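Kart Talk Forums > Club Racing > Rules and Class Talk

Thread: Visside winter series – is the new tire rule worth it?

backstraight_bill
We got the winter series rules by email on Sat 6 December. One set of slicks per driver for the whole series, marked at sign-on, and rains are free choice. Last year you could buy a new set for every round if you wanted. I run my daughter in the junior class and I'm trying to work out if this saves us money or just moves it somewhere else. What do people think?

lorine_kart_dad
It saves money. We spent nearly 1000 on slicks last winter and we were not even near the front. I would have stopped after that if they hadn't changed something.

oldplug
I don't like it. Visside is hard on the right rear, and anybody who flat-spots a tire in round one is stuck with it until the end. At least let people replace one tire.

backstraight_bill
Page two says you can replace one damaged tire if the scrutineer agrees, but it has to be a used one of the same type.

oldplug
Missed that. Used one from where, though? I sell mine at the end of the season.

apex_muncher
Keep a couple back. I have a stack in the garage from Vodthorpe.

hamdy_27
The bit I don't like is the start time. Gates at seven, practice at eight, and the track is still damp in the shade at turn four until ten. Everybody will be on slicks trying to save a set of rains, and the first session will be a mess.

lorine_kart_dad
That was the same last year and it was fine.

hamdy_27
It was not fine. We had three red flags in the first junior practice at round two. My son sat on the dummy grid for most of it.

pitlane_sue
I was marshaling that day and I would call it a slow morning more than a mess. Two of those flags were for the same kart. The track does dry late at that end, I agree with that part.

backstraight_bill
Does anybody know if the Lorine round is on the full circuit or the short one? The email only says Lorine.

apex_muncher
Short. They closed the back loop in July for resurfacing and it is not back in use yet. Gear it for the short track – I went up two teeth on the rear and it was close to right.

oldplug
Two teeth is too much if you are on the heavier class weight. I went up one and passed people on the run to the hairpin all day.

apex_muncher
Different engines, maybe. Mine was flat at the top with one.

hamdy_27
Try both in practice and write it down. You get 80 minutes of track time on the practice day if you sign up for the lot, so there is room to change a sprocket.

lorine_kart_dad
Is anybody selling a 63 rear sprocket? I have everything near it but not that one.

pitlane_sue
Ask in the parts section. There was a box of them listed last week, and the seller brings stuff to the track.

backstraight_bill
Back to money for a second. My sums for the series come to 600 for entries, plus the one set of slicks and whatever fuel we use. That is less than I had planned for. I'm leaning toward doing every round, unless the Hamdy date clashes with school.

oldplug
Do the first two and see how the tires look. I still think they will be finished by the last round.

apex_muncher
They will be slow but they will be slow for everybody. That is the point of the rule.

oldplug
Slow for everybody except the ones who are easy on them. The light drivers will win it.

pitlane_sue
Light drivers carry lead like anyone else. A few from me: 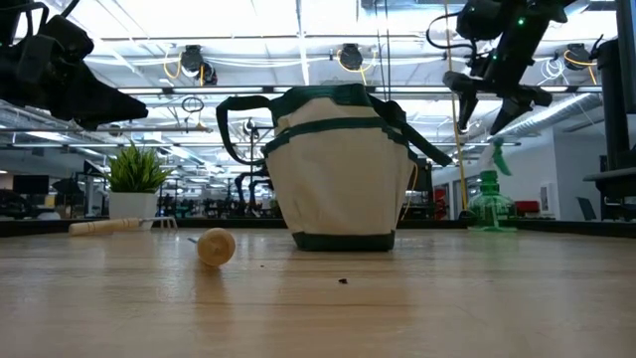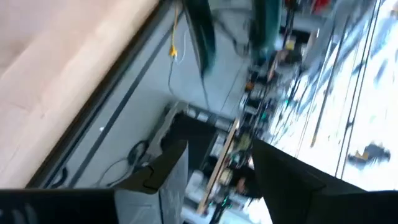
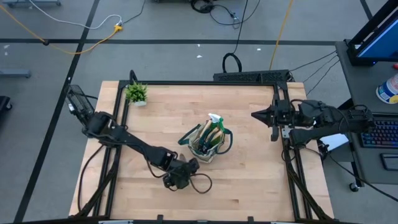

new_to_rotary
Do I need to bring my slicks to sign-on already mounted on the wheels?

pitlane_sue
Mounted is best. They mark the sidewall at the desk, and loose tires have to go back to scrutineering again once they are on the rims.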